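Chapter 6
Coordinating Two Arms

6.1 From one tool to two

Chapters 4 and 5 treated a single arm holding a single tool. The planner received a goal pose for the tool tip, solved for the joint angles, and checked the path against a fixed model of the table. Much of that machinery carries over. What does not carry over is the assumption that everything outside the arm stays still.

Consider sweeping a loose pile of coffee beans into a dustpan, with the pan in one gripper and the brush in the other. The pan must lie at a shallow angle with its front edge on the table. The brush must move toward that edge at a height where the bristles touch the surface and bend slightly. Neither condition is useful alone. A correct stroke toward a pan that has lifted three millimeters pushes beans under the pan.

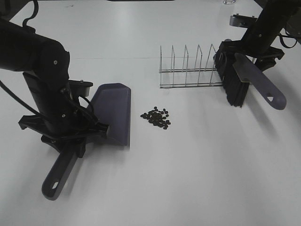
We write the task in terms of a relative pose: the position and orientation of the brush expressed in the frame of the pan. Let P be the pose of the pan in the table frame and B the pose of the brush in the same frame. The relative pose is then R = inverse(P) B. A stroke is a path in R, together with a contact constraint on P. The two arms have 14 joints between them in the examples of this chapter, and many joint paths produce the same path in R. Section 6.3 describes how to choose among them.

Two sources of error enter R. The first is calibration between the arm bases, treated in Section 6.2. The second is the grasp. A long handle turns a small rotation in the gripper into a large displacement at the far end, so the tool pose must be estimated after the grasp and again whenever contact forces are high. Machala's method, used in the Ikar planner, repeats the estimate before every stroke.

Obstacles need separate treatment. A dish rack standing behind the pile limits how far the brush can be drawn back, and its thin wires are often missing from depth data. Section 6.4 replaces such objects with padded boxes.

Timing is the last topic. The controllers run on separate clocks, and a delay on one side - even a short, constant one - appears as an error in R along the direction of motion. Section 6.5 gives a shared clock scheme and applies it to the Kavorholm log, a record of 700 strokes.

Readers who have skipped Chapter 5 should review the notation for contact constraints before going on.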